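May 2, 2019

Reran the two-arm assembly policy in simulation with the Posten randomizer switched on: lighting, floor texture and part poses all resampled at reset. Training used 2,877 simulated episodes. Evaluation was 978 rollouts on seeds held out since February, and 446 completed the full sequence.

Most failures came down to grasp selection on the gray parts, which have little contrast with the tabletop. Raising the shadow softness did not help. Next run adds depth as an input, with 7 seeds per setting.
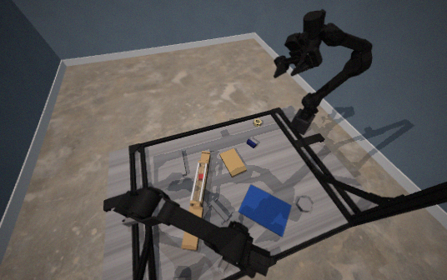
*Simulated workcell with both arms, the wooden track and the red block between its rails.*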